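Knots in slippery line: where the log stands

Wed 7 July

I have been asked a few times to write up the knot log in one place instead of scattering it through posts on other things. The spreadsheet now has 1,586 pulls in it, so I suppose it's due.

First the terms, which get used loosely. The standing part is the long end that carries the load. The tail is the short end left over after tying. A throw is one wrap of one end around the other, so an ordinary overhand is one throw and a square knot is two throws in opposite directions. Knot efficiency is the breaking load of the line with the knot in it, divided by the breaking load of the same line without one. If plain line breaks at 20 pounds and knotted line breaks at 15, the knot is 75 percent efficient. Efficiency tells you nothing about slipping. A knot that lets go at 4 pounds with the line intact has no efficiency in any useful sense, and I log those as slips with the load at which the tail first moved.

Most published knot tables don't separate these two. They give one number per knot and it is often unclear whether the line broke or the knot walked off the end of its own tail. For braided nylon the difference is small. For monofilament and for the very slick polyethylene braids, it's most of the story.

The rig is unchanged from the December post. Two steel posts are bolted to a bench, one fixed and one on a lead screw, with a load cell between the moving post and its carriage. Plain line is wound several turns around a smooth drum at each end, so that the grips don't damage it and the break happens in the free length. Knotted samples have the knot in the middle of that length. I turn the screw by hand at a steady pace, and that is the weakest part of the whole arrangement. Yuxi Tang has suggested a gearmotor more than once. She's right, and I still haven't bought one. Hand cranking puts a small ripple in the load trace, and on low-stretch lines the ripple is large enough to see. I take the peak value and accept that it reads a little high.

I drop a sample if the line breaks within an inch of a drum, or if I notice afterward that the knot was tied wrong. So far 138 pulls have gone out on those grounds. They stay in the sheet with a flag in the last column.

The lines are whatever I can get in quantity from the same batch. The bulk of the data is on Skakerine, the clear nylon monofilament that Daly used to sell in large spools, and on a waxed polyester thread from a leatherwork supplier. There's a smaller set on polyethylene braid. Issa Bitar sent the end of a spool of fluorocarbon, but it had been in a window for years and the plain-line breaks were all over the place, so none of it is included.

Now the results, beginning with what surprised me least.

A square knot joining two ends of monofilament slips. It doesn't matter much how hard it is set. With short tails it starts moving at a small fraction of the line's strength and then keeps moving until it's gone. Long tails only delay this. Adding a third throw changes the behavior a good deal, and adding a fourth changes it again. On Skakerine in the middle diameter, four alternating throws slipped occasionally and five throws broke the line every time I tried it. Past five I couldn't find any difference, apart from the size of the lump.

The granny version (throws in the same direction) is worse at every throw count, but the gap closes as throws are added. At two throws the granny is hopeless. At five I needed a lot of samples before I was willing to say the two were different at all, and I'd still put it weakly.

Starting with a double wrap helps with something else. It doesn't do much for final strength in my data, but it holds the first throw in place while the second is being tied. In springy line a single first throw opens as soon as you ease off, and the knot ends up closed around a gap. Anyone who has tied up a parcel has put a finger on the crossing to stop that. The double wrap does the finger's job by friction.

The surgical trade has thought about all this for much longer than anglers have, and in similar materials. Stitching in nylon or polypropylene has the same problem of stiff, smooth filament that wants to straighten out. The double-first-throw knot is widely known as the surgeon's knot for that reason, and the practice of calling knots by their number and direction of throws is far more useful than the pile of proper names that fishing has built up. I've moved the log over to it. A column that reads 2-1-1-1 with a direction mark says exactly what was tied, and I no longer have to remember whose "improved" version of what I was following.

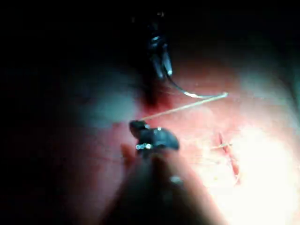
The notation does have a limit, in that it describes only knots made by wrapping one end around another in sequence. It has no good way to write a bowline, or any of the coil knots used at a hook eye, such as the clinch and its relatives. For those I keep a drawing on an index card and enter the card number. There are 16 cards at present and two of them turned out to be the same knot drawn from opposite sides.

Setting the knot matters more than I had allowed for. In the first year I wasn't consistent, and that data is noisy enough that I have stopped using it for anything except plain-line strength. The procedure now is: wet the knot, draw both ends slowly until the wraps close, then load the standing parts by hand to a firm pull and hold for a slow count. With sequences of throws, each one is snugged separately. If you leave them all loose and pull once at the end, the outer throws lock before the inner ones have closed, and the inner ones then close later, under load, while the line is sliding over itself. That sliding makes heat. On nylon you can see the result under a hand lens as a dull, slightly flattened patch, and the break is very often at that patch.

Wetting is usually explained as cooling. I'm not sure that's the main effect. When I tried a light silicone oil in place of water, the set was just as clean and the efficiencies were the same within scatter, but slip loads dropped badly and stayed down. Water goes away afterward and oil doesn't. Busisiwe Mabaso asked whether plain saliva differs from tap water. I ran the comparison on one line with one knot and found nothing worth reporting.

Tension on the two ends should be equal while each throw goes down. If one end is kept straight and tight, the other just wraps around it, and you get a stack of hitches sliding on a straight core instead of a square knot. It can look nearly right. In the sheet I call these "fallen" knots, and they account for nearly all of my early slips at four throws. The way to check is to look at the crossing from the side: both strands should bend by the same amount. If one of them runs through like a rail, cut it off and retie.

Tail length is simple. Below a certain length the knot can work itself off the end before it locks, and above that length extra tail does nothing. For the mid-diameter monofilament the threshold seems to be somewhere near the width of the knot itself. I use three times that, measured after setting.

Temperature I haven't controlled. The garage here in Bultwood swings a lot over the year and nylon softens and takes up moisture, both of which should change friction. When I sort by month there's a visible drift in plain-line strength but not in efficiency, and that's roughly what one would hope for from a ratio. I wouldn't lean on it. The winter samples are few, and my hands are slower in the cold, so the setting may differ too.

The waxed polyester behaves like a different subject. Wax gives a tacky contact at low load, so knots stay where they're put and a plain square knot will hold light seams indefinitely. Under a steady heavy load the wax creeps. I left a set of samples hanging from weights on the back wall and measured the tails on a schedule. Two throws crept visibly, and three throws crept a little and stopped. Ghada Chidiac, who sews saddlebags and goes through far more of this thread than I do, melts her ends into a small bead and says she has not had one come undone. A bead can't pass through the knot, so I believe her, but I haven't pulled any. It's on the list.

The polyethylene braid is hard to knot at all by throws. Seven throws slipped, nine throws slipped, and I stopped there. Coil knots with many turns do hold, and so does doubling the line before tying, at a cost in bulk. The efficiencies are poor across the board compared with nylon. I suspect the sharp bend at the entry to the knot, given how little the fiber stretches to share the load around, but I have no direct measurement of that and don't know how I'd get one on this bench.

Corrections to earlier posts. In the Skullwood write-up I gave the clinch with five turns as stronger than with six. Two rows had been swapped. Corrected, there's no difference between them. Modupe Chukwu caught this by replotting the raw file, and also found a run where I'd left the load cell in kilograms. That run has been converted and the plot replaced.

Next will be the beaded ends, then a rerun of the four-throw set with the direction of each throw written down as it's tied. For the existing set I filled in that column from memory at the end of each session, and I don't trust it enough to publish the split. If anyone has an unopened large spool of Skakerine in the middle diameter, I would like to buy it.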